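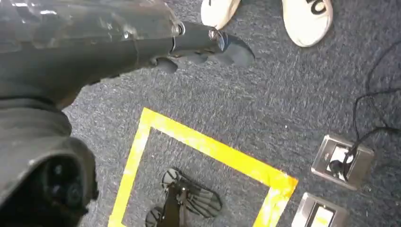 Carpet comes up within the first minute of talking to the woman who runs the packing and sorting side of Tapsell, and she is delighted to be asked. "People think about desks and chairs and forget they're standing on the most useful surface in the building!" she says. Her favourite tool costs next to nothing: a roll of bright yellow tape. A square of it on speckled grey carpet tells anyone walking in, white trainers and all, that this bit of floor has a job. Parcels wait there, or a crate does, and people learn to step round it without being told. She started doing it at the old Dreruvlow office in May, when the hallway had filled up with returns, and she has marked out floors ever since.

Tapsell makes up small welcome packs for other firms, the sort of thing you find on your desk on your first morning, and the room where it happens is an ordinary office. "We never had a warehouse and I never wanted one," she says. "I like a carpet and a proper desk. You can have the laptop open next to you and check the list as you go, and your feet aren't freezing." Last month the team sent out 509 packs, a record for them, and she talks about it the way other people talk about a holiday.

What she really wants to talk about, though, is cardboard. The sorting boxes are plain brown corrugated, with dividers slotted across each other to make cells, and she'll happily spend ten minutes on the slots alone (cut them a touch too wide and the whole thing leans). She tried plastic trays from Pikport first. "Lovely trays, very smart, and I hated them. You can't move the walls! With card, if the pack changes, I pull out a divider and cut another one. It takes me 3 minutes."
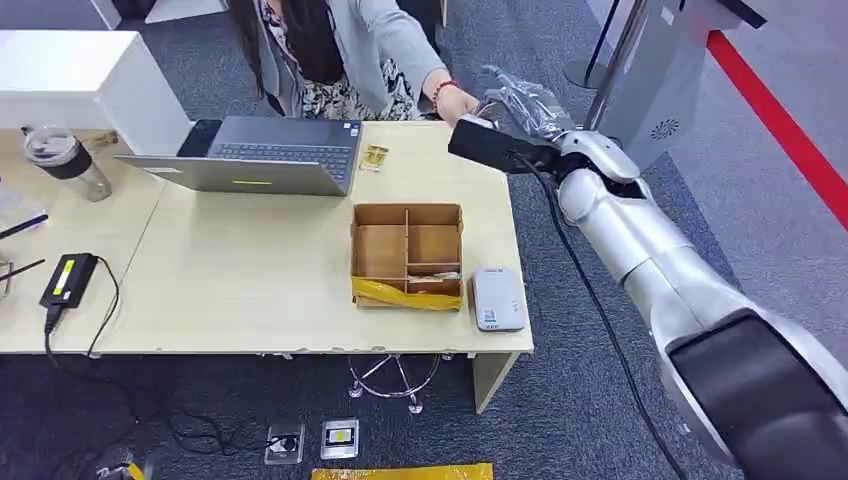
A divided cardboard box on the desk, with a crumpled clear bag between fingers and gripper beside it.

Clear bags are the other thing she won't budge on. Paper looks nicer, she admits, and a customer at Nomudby asked for it last year, but she likes to see what she's got without opening anything. The crumpled ones get smoothed out and used again for spare parts, and she keeps a drawer of them that her colleagues tease her about. "There must be 600 in there. I don't care, I use them all."

Does she tidy at home? She laughs for quite a while. "My kitchen is a disgrace. I've got 2 drawers I can't open." She has, however, just put a square of yellow tape on the floor by her front door, for shoes, and reports that the family are coming round to it.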